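Nenwood hand-held gripper: how the upkeep is going
Progress note for Hatville, January, from Hala Darwish

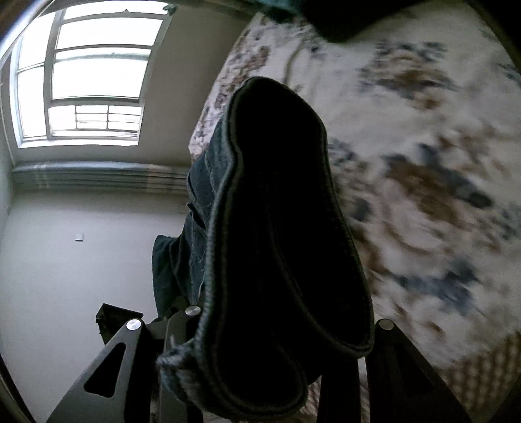 Where we've got to

Hello all, and thanks for being patient with me over the Christmas gap! The short version is that the gripper is back in one piece and picking up clothes again, and I'm much happier with it than I was when I last wrote. Denim is still the hard one. It's heavy, the hems are thick, and a bunched corner will sit in front of the arms and hide half of what you're trying to hold.

You may remember I was moaning about play in the arms. I stripped both sides down on the kitchen table (sorry, Mendoza, I know you said to use the bench) and found the wear was nearly all in the pin holes on the left. The pins themselves were fine, so I've kept them. I reamed the holes, fitted thin bushes and put it all back with a dab of dry lube. The old grease had been collecting fluff like nobody's business, and I picked out a ball of blue lint the size of a pea.

The weekly routine

This has settled down nicely and takes me 27 minutes if I don't stop for tea. I brush out the linkage first, then wipe the arms with a barely damp cloth and work the trigger through its full travel with nothing in it. If it catches anywhere I take the side off and look. Every 500 grips it gets the longer version, with the pins out and the bushes checked against the spare set.

I've also started cleaning the lens before each batch, which I should have been doing from the start. One greasy thumbprint cost me most of a morning in December.

What went wrong

Two things. The trigger spring lost its snap and I had no spare, so we were stopped for six days waiting on the post. I've now got a little bag of them taped inside the lid of the case. The other one was my own fault: I did up the pivot screws too tightly after the rebuild and the arms closed in jerks. Backing them off a quarter turn sorted it, and I've put a dot of paint on each screw so I can see if they creep.

Frayed edges are still a nuisance. Loose threads find their way in behind the arms, and once they're wound round a pin you have to take it out to get them off. I've tried a thin felt washer on one side and I like it so far, but I'd want another month before I fit them everywhere.

Money and what's next

We're inside the budget, with the bushes and springs the only parts bought. I'd like to order a second set of arms before the spring, please, so I can swap them over and mend the worn ones in my own time. Mendoza has the part numbers. After that I'm going back to the jeans and jackets, and then on to towels, which I'm told shed even worse.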